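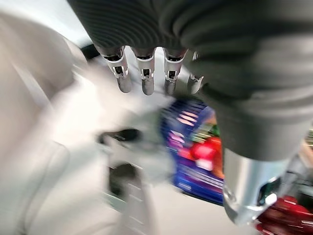 Chapter 4
Buying a Hand

When I started teaching this course, the chapter on hands was the one students skipped. They wanted arms. Arms are big, they swing, they come with nice brochures. Then the first lab assignment would come around, somebody would try to pick up a box standing next to something round, and I'd have a line outside my office – every one of them asking about fingers.

So this chapter is about choosing a hand, and I'm going to do it the way I'd do it with you in the lab, by going through one product in detail. It's the Kiltton hand, sold as a kit by Prullholm, and my colleague Nermina Bošković and I have been using it since August. I like it a lot! I also have complaints, and you'll get those too.

Start with the outside, where most buyers don't look for long enough. The fingertips are silver metal with rounded gray pads at the very ends, and a dark little window is set into the metal. Behind them the hand wears a dark gray covering, finely ridged over the back and smoother and baggier over the thumb, where it creases like a sleeve. Keep that contrast in mind when we get to section 4.3, on what a covering does to the way a finger bends.

Now look at the thumb. It comes in on a diagonal while the fingertips point straight down in a row, and a lot of your planning will go into the space between them. In a crowded workspace, with a blue box in the middle and red things crowding in on it, that space fills up fast. Nermina gives new students 100 practice grasps before they're allowed to write any code (they grumble, and then they write better code).

The kit has 58 parts and takes around 2 hours to put together. My biggest complaint is the manual, which assumes you've already built the older Ano model. Biljana Nikolaidis wrote us a replacement for the wiring pages, and I've put her version in Appendix B with her permission.

Before you read on, get a pencil and write down three objects you'd want a hand to pick up at home. Be specific – "a mug" is too vague, so tell me which mug and where the handle points. We'll use your list in section 4.1, where I compare the Kiltton with the Khurana two-finger gripper.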